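Automation at Work, Session 5
Handout, Rosalba Pace
Reading time: 2 min
Print | E-mail

The Zavum cell handles small metal parts. Staff are no longer bench hands — the job grade is now "cell attendant". 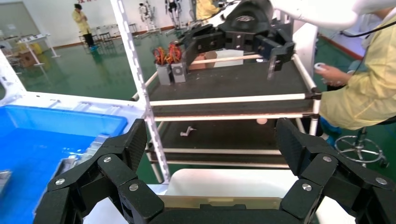 Fig. 1. Parts bin at left; seated person in yellow gown at right.

Pay was left unchanged in February. Breaks were not, and remain in dispute.
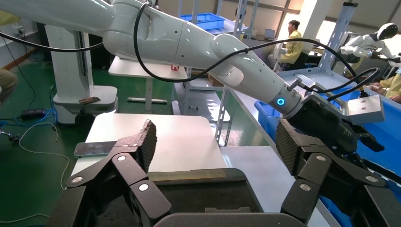

Points for discussion

Who may stop an arm? Who signs for a misplaced part?

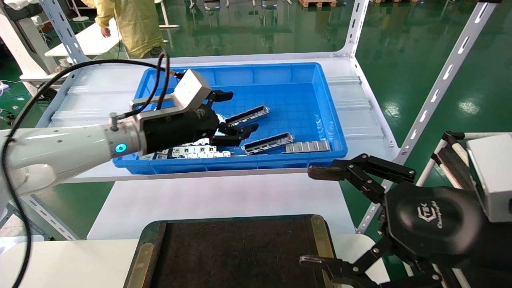
Fig. 2. Gripper over the blue tray, connector parts inside.

Read Foley, section 19.

Contact | © Emetitz | Back to top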